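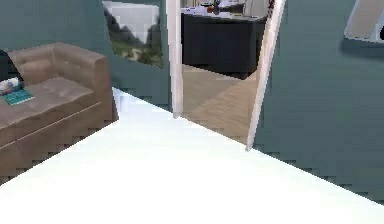
Does the planner replan at every step? It replans every 12 steps, or sooner if the map changes along the path.

Hi! This page is my little gallery from Bendden, the indoor navigation code I've been hacking on since December (mostly the local planner, plus a map cache that keeps growing). I give each run 400 steps, and the doorways are still my favorite part!
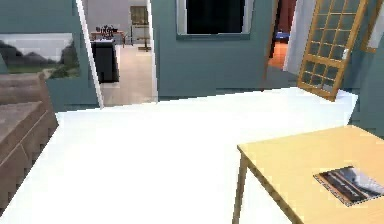
Two open doors, one on each side. The goal picker scores both rooms before choosing.

More once the cache is fixed.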